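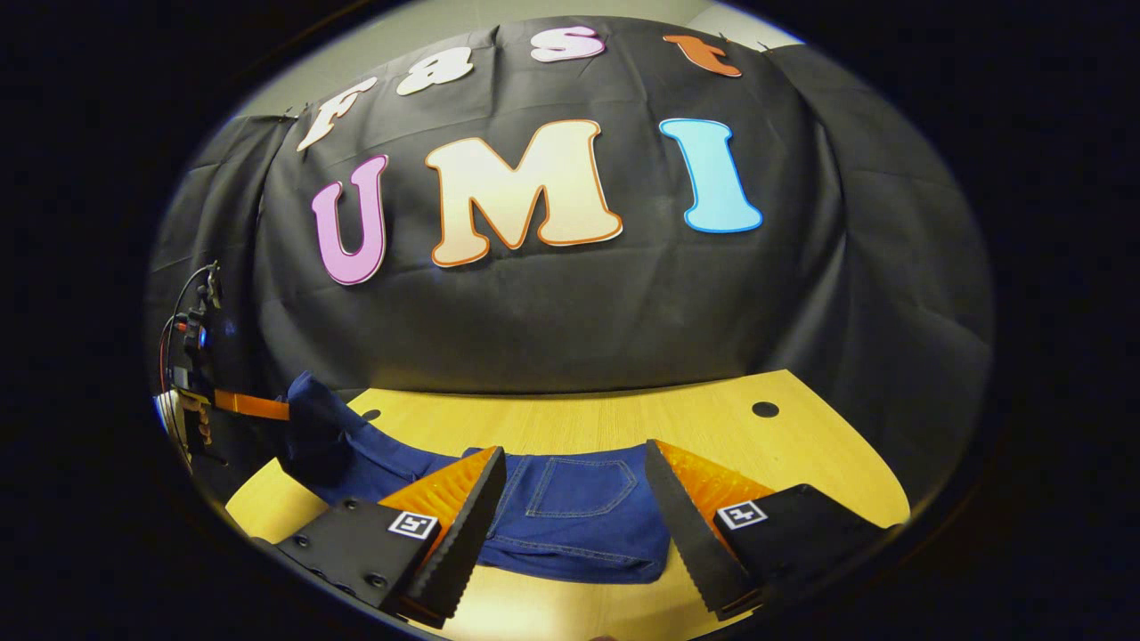 Visit report: gripper trials at the Dinedora open day

I went to the October open day at Dinedora to look at hand-held grippers for cloth. We have been using the Ornitz fingers at Castillo since spring and they do badly with heavy fabric, so Lorna Salazar asked me to spend a morning with the alternatives and write down what I found.

Sign-in was at 9:00. The building is bigger than it looks from the road and the signs run out after the second stairwell. I missed the first talk, on controllers, and picked up the printed version later. It covers the Jirkmont controller at two update rates, 62 and 80 hertz, and the author could find no difference in the quality of the recorded motion.

The cloth station

The garment table was the one I had come for. It has a pale yellow top and a black cloth hung behind it, with Fast UMI on it in big colored letters. The work piece was a pair of blue jeans. I was glad to see denim. Most demos I have been to use a dish towel, and a towel tells you very little about seams and pockets.

The hand-held unit has two black fingers with ridged inner faces and orange pads. Each finger has a small square marker beside its base, which the software uses to work out how far the fingers are open. The picture comes from a very wide camera on the tool. It bends the table a great deal, but both fingers and most of the work surface stay in view with the fingers open.

Visitors could take a turn after a short briefing. I did three things with it: picked up a single layer at the leg, pinched a pocket edge, and dragged a fold toward me.
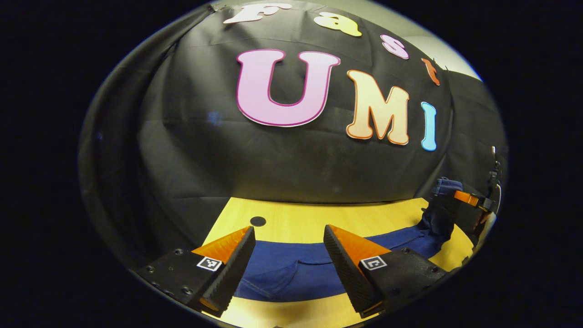
The single layer was the hardest. I had to come in at a low angle and close slowly, and on my first attempts I got two layers or none. The pocket edge was easy because the seam gives the fingers something to hold. Dragging worked as long as I kept light pressure on the table.

Compared with our Ornitz set, the grip on denim is clearly better. The weight is worse. The staff gave 700 grams for the tool, against 165 grams for a pair of Ornitz fingers without the handle, so the two figures don't compare directly. My wrist was tired after some 20 minutes all the same.

Questions I asked

Pads: replaced by hand with a screwdriver, sold in pairs. No wear figures yet.

Markers: a smudged marker can spoil a recording. They wipe them at the start of each session.

Controller: the Jirkmont unit will drive our arm, but we would need a new mounting plate.

Lorna has the price sheet. I would like to borrow one unit for two weeks and run it on our own work trousers before we order anything.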